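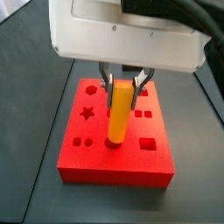 Red shape-sorting block, gray tabletop

About Umix

We're a small toy library in Grelelberg. Started with 50 toys and one shelf, now it's 409 — puzzles, blocks, trains, dress-up stuff. Borrow up to 3 at a time, keep them 20 days. Late? Just call, its fine.

Second branch in Carkumetti opens in March. Smaller room, same rules.

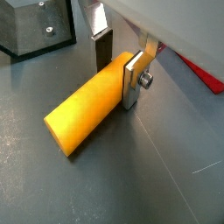 Yellow-orange rod on the dark work surface

Open Saturday till noon. Donatons welcome, clean please — no batteries.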